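How Does Soap Get Things Clean?

Every day you use soap without thinking much about it. You wash your hands before lunch, you wash your hair in the bath, and your clothes go into the wash with a scoop of powder or a squirt of liquid. But why does soap work when plain water often does not?

To find out, we need to look at water, at grease, and at the very small pieces that soap is made of. 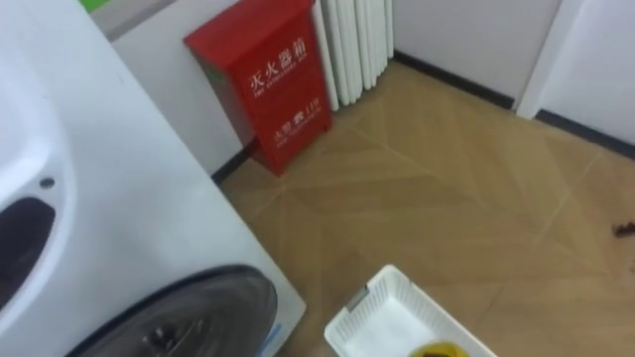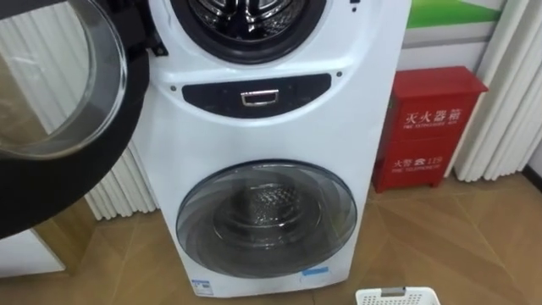
Washing machines have a round door at the front. The clothes go inside.

Water and grease do not mix

Put some water in a glass and add a spoonful of cooking oil. The oil floats to the top and stays there. Stir it hard and it breaks into drops, but when you stop stirring, the drops join up again.

Water is made of tiny pieces called molecules. They are far too small to see, even with a school microscope. Water molecules pull on each other strongly. Oil molecules do not have the same kind of pull, so the water molecules hold on to each other and leave the oil out.

A lot of dirt is greasy. Your skin makes its own oil, and food such as butter and gravy has fat in it. Dust and mud stick to this grease. If you rinse a greasy hand with cold water, most of the water runs straight off and the grease stays where it is.

A molecule with two ends

A soap molecule is long and thin, a little like a tadpole. It has a head and a tail.

The head is attracted to water. Scientists call it hydrophilic (say "hi-dro-FILL-ick"), which means "water-loving."

The tail stays away from water but mixes easily with grease. Scientists call it hydrophobic (say "hi-dro-FOE-bick"), which means "water-fearing." Of course, a molecule does not really love or fear anything. The words are just a way to remember which end is which.

When you wash with soap, the tails push into the grease and the heads stay outside in the water. Soon a bit of grease is surrounded by soap molecules, with all the heads pointing out. This little ball is called a micelle (say "my-SELL"). Because the outside of the ball mixes with water, the grease can now be rinsed away.

Why do we have to rub?

Soap works better when things move. Rubbing your hands together breaks the grease into smaller bits, so the soap can get all the way around them. In a washing machine, the drum turns and the clothes lift and drop in the soapy water. When you wash dishes, you do the moving yourself with a sponge or a brush.

Warm water helps too. It makes many kinds of fat softer, and soft fat comes off more easily.

What is soap made from?

Soap is made by mixing fat or oil with a strong chemical called an alkali. Long ago, people got their alkali by running water through wood ashes. The two things change each other and become something new, which is soap.

In the town of Denance there is a small museum in a building where soap was first made in 1744. The Trilodberg soap works, as it was called, used 6 iron kettles and boiled olive oil in them for days. A list from its best year shows that 11 people worked there and that they sold 265 crates of hard soap.

Alkalis can burn your skin, so making soap from scratch is a job for trained adults. Never try it on your own.

Is laundry detergent the same as soap?

Not quite. Detergent molecules have a head and a tail too, but they are made in a different way. In some places the water has a lot of minerals in it, and this is called hard water. Soap and hard water make a gray scum, like the ring you sometimes see in a bathtub. Detergents make much less scum, so most laundry powders and liquids use them.

Try it: the pepper plate

You will need a plate, some water, ground black pepper, and dish soap.

Pour a thin layer of water onto the plate. Shake pepper over the top. Touch the middle with a clean finger and watch what happens. Now put a drop of dish soap on your fingertip and touch the middle again.

The pepper rushes to the edges. The water molecules at the surface pull on each other and make a kind of skin. Soap makes that pull weaker where you touch, and the water around it draws back, taking the pepper along.

Words to know

Alkali: a kind of chemical used to make soap.
Hard water: water with a lot of minerals in it.
Micelle: a tiny ball of soap molecules, often with grease inside.
Molecule: a very small piece of something, made of atoms joined together.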